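Clearing Clothes Off the Bed Before You Fold
Posted by Mirjam Holzer, February 2021

Quick one. The laundry pile lives on my bed and I bet yours does too. Takes 20 minutes if you don't stop to try things on.

What you need: a clear bit of mattress, a basket, somewhere for the stuff that goes back in the wash.

First, pull everything off the pillows. Then check the sides. Shirts slide down and hang on the bedskirt, and white ones are easy to miss on a pale cover. Small things get down there too - socks mostly.

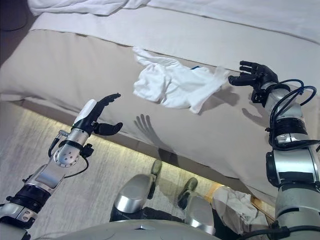

2 min read

A bunched up white top on beige fabric, sleeve sort of flopping out. Don't yank it by the sleeve. Scoop the whole bundle, put it on top of the bed, find the shoulders. Shake once, hard.

Now look for the tag or the neck seam. Tag side down, front up, smooth it out with flat hands. Sleeves in, sides in, fold up from the hem. Done. If the creases wont flatten, hang it in the bathroom while somebody showers and come back to it later.

Stack by person, not by type. I used to do it by type and ended up sorting evrything twice.

Last thing - straighten the bedskirt. Run a hand along the side and tug the bottom edge till it hangs flat. If it keeps riding up, 4 safety pins along the top, under the mattress where they don't show. Ayana Worku sent me that one back in November and mine hasn't moved.

Sheets next time, fitted ones included. I need a run at those.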